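Bench check before the hand comparison, Rorby rig
Filled in by Nelly Inga, 9/26/26

Good morning, all, and thank you for leaving the bench so tidy. I've gone down the usual list and put my comments under each line, and I'm afraid I do go on a bit, so get yourselves a cup of tea first.

## 1. Arms and mountings

- [x] **Arms firm at the base, no play when pushed by hand.** Both fine. I leaned on the left one rather harder than the sheet asks and it didn't budge.
- [x] **Screws on cover plates present and snug.** All snug. Please use the proper driver from the Perkis set, as the cheap one chews the heads.
- [x] **Fingertip pads on the gripper clean and not lifting.** Good grip left on the pads. I wiped them with a dry cloth, no spirit please. 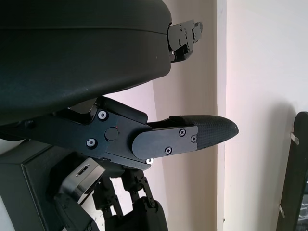

- [ ] **Spare pads in the drawer.** Only one pair left. I've asked Drutalside for more, and they were very kind about it, but they couldn't give me a date.

## 2. Cables

- [x] **Wrist cables have slack at full reach.** Left and right both checked at full reach and again with the wrist turned right over. The right one is a touch longer than I'd like, so do watch it when that hand comes across the middle.
- [x] **Stop button tested from both sides of the bench.** Pressed three times from each side, and the arms halted every time.

## 3. Hands

- [x] **Thumb closes on a box without crushing it.** The left hand on the Coetzee controller is lovely and gentle now, much better than in June, when we squashed a perfectly good carton. Force setting is 43, and please leave it there until we've finished both controllers!

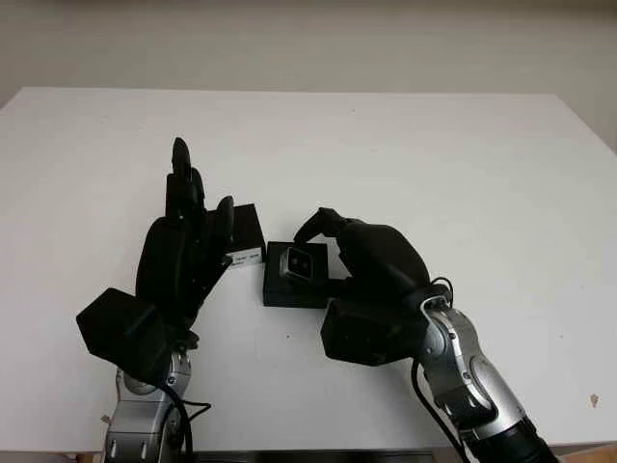 - [x] **Pinch grip holds a small part for the full wait.** Eight out of nine tries held. The one that slipped was my own doing, I think, as I'd started the hand too far over.
- [ ] **Same test on the Perkis controller.** Still to do. It wants a fresh calibration first, and I'd sooner someone sat with me for that.

## 4. Camera handling

- [x] **Camera gripped by its body.** The RealSense is the fiddliest thing on the list and also the one I enjoy most. Slow approach, close the thumb last, and keep the lift low over the table.
- [x] **Tray flat and foam insert seated.** Pressed down at all four corners before starting.
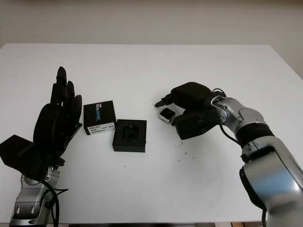 - [ ] **Camera back in the foam without a nudge from a person.** I've left this one open. I'd like to see it done on both controllers before anybody ticks it, and with the tray moved a little closer to the left hand as well.
- [ ] **Table wiped down.** A few specks to see to, so whoever is last, a quick go with the soft brush would be much appreciated.

Cleared for slow speed only. Come and find me before you turn it up, and do add your own comments under mine if you've got them.

Nelly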